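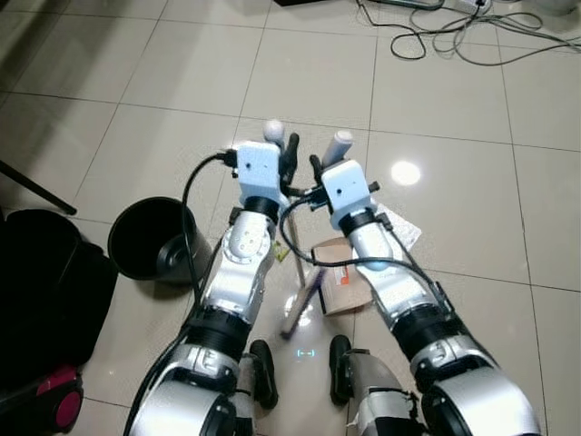 Sirar two-arm pick-up set

Recordings and control scripts for a two-armed robot, put together at the Homon shared workshop. Maintained by Sorin Mihăilă.

What is in it

2,110 recordings in total. Of these, 2,000 are for training and the rest are held back for testing. Each one holds the head camera video, the joint positions of both arms and the opening of both grippers. Objects are small household things, mostly light and pale in colour, handled low down over the workshop floor. The floor is glossy beige tile and it throws back the ceiling lights, so expect bright spots in the video.

Folders

train/ – recordings for training
test/ – recordings for testing
failed/ – 229 attempts that were stopped early, not counted in the total
scripts/ – playback, homing and gripper zero
notes/ – wiring and repair log

Build notes

The gripper housings are the pale boxy parts at the wrists. Each gripper has a black cable that hangs in a loop beside or across the forearm. Leave the slack in. We tied the cables down tight in January and pulled a connector out on the first full reach.

Run the gripper zero script after every power cycle. It takes 9 seconds per side.

Keep the two housings apart when homing. They can meet in the middle, and the script does not check for it.

Known problems

Cardboard, paper and other workshop clutter turn up on the floor in the recordings. They are not labelled.

Recordings made before the Kident controller was swapped for the Ngui one have a small time offset on the right arm. Use the --shift option in playback.

Changes

5 Jun 2021 – failed attempts moved to their own folder, wiring notes added.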